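Setelura Teaching Cell, Pre-Session Safety Checklist with Comments

Site: Silberg workshop, ground floor
Job: dish stacking, collecting teaching runs for the Esari learning set
Date: Aug 7, 2025
Checked before first run and again after the midday break

Marks used: OK, FIX (put right before starting), WATCH (fine to run, look again at the break)

1. Emergency stop
1.1 Stop pressed with the arms powered and held up. OK
1.2 Stop reset, arms stay put until the operator re-enables. OK
1.3 Second person can reach a stop without leaning over the table. OK
Comment: I tried this from the chair as well as standing up. Works great from both. The re-enable step used to be one press and it's now two, which I love. Please don't anybody ask for the old way back.

2. Arms and grippers
2.1 Joint covers seated, no screws proud. OK
2.2 Grippers open and close fully by hand control at slow speed. OK
2.3 Grip pads clean and not lifting at the corners. FIX, done
2.4 Speed limit set to the teaching value, not the playback value. OK
Comment: One pad was starting to peel. New pad on, 40 open-and-close cycles, no movement at all. Peeling pads are a pinch risk when somebody goes to poke them back down with a finger, and they also wreck the examples, since the cup slides and the operator learns to squeeze harder to make up for it. Then the model learns to squeeze harder too! So this line is a safety line and a data line, and it stays near the top.

3. Floor and cables
3.1 Walking path from the door to the operator spot clear. OK
3.2 Cables away from the arms' sweep. OK
3.3 Loose cable on the floor gathered or covered. WATCH
3.4 Boxes and stools out of the operator's way. WATCH
Comment: Cables are the one thing I keep marking down, and we did the same in July. Nothing is anywhere near the moving parts, but tile is slick and a thin cable on it rolls underfoot. I'd like a proper floor cover before the next long block. Until then, look down when you come in and pick one side of the table to walk on.

4. Table and dishes
4.1 Table does not rock when pushed at a corner. OK
4.2 Top wiped, no grit. OK
4.3 No cracked or chipped dishes in the set. OK
4.4 Only plastic on the table. OK
4.5 Start layout changed between runs. OK
Comment: I went over every dish with a thumb around the rim. Toss anything with a sharp lip, even a tiny one, and swap it from the spare bin.

The layout line looks out of place on a safety sheet, I know. It got added because people were reaching in to rearrange cups while the arms were still live, trying to keep up a good pace. Now a layout change has its own step: arms held, enable off, hands in, hands out, enable on. It takes a few seconds and it has made the sessions calmer. 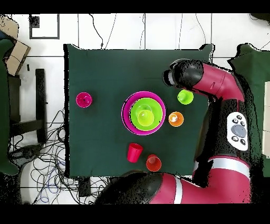 And mix it up while you're in there! Upright cups, tipped cups, a couple already sitting in the bowl, some close together and some far apart. Bright colors help the people reviewing the runs later, but the model needs to see the same color in lots of spots or it will decide that red always lives in one corner. A cup on its side is worth gold. The operator has to work out an approach for it, and that bit of figuring out is exactly what we want in the set.

One limit on all this creativity: leave a hand's width between any cup and the table edge. Cups that go over the side make people grab for them, and grabbing near a live arm is the thing this whole sheet exists to prevent.

5. People
5.1 Two people present for every live run, one driving and one watching. OK
5.2 Hair tied, sleeves snug, lanyards off. FIX, done
5.3 Watcher has no other task during a run. OK
5.4 Driver switched after 4 sets. OK
Comment: The lanyard was mine. Off it came. On 5.4, the switch is there for tired hands and wandering attention, and you can see it in the runs too: the last set before a switch has more bumps and more second tries. Second tries are fine to keep, by the way. A run where the cup slips and gets picked up again is a lovely example so long as nothing hit the table hard.

6. Recording
6.1 Cameras fixed tight, no drift since last session. OK
6.2 Clocks on both arms and cameras agree. OK
6.3 Stopped runs get a note saying why. OK
Comment: Please write real words for 6.3. "Stopped" tells the Sebastian review desk nothing. "Elbow got close to the green cup, watcher called it" tells them plenty, and it lets us spot a layout that keeps causing trouble. Stopping a run is never held against anyone. We keep the note and drop the run from the set.

7. Shutdown
7.1 Arms parked low before power off. OK
7.2 Dishes back in the bin, table clear. OK
7.3 Stops left pressed in. OK
7.4 Sheet signed and clipped to the board. OK

Open items
Floor cover for cables (3.3), order not placed yet.
Better home for the boxes and the stool (3.4).
Spare grip pads: 2 left in the drawer, need more before the cutlery task starts.

Result: cleared to run, with the two WATCH lines checked again at the break. Both unchanged.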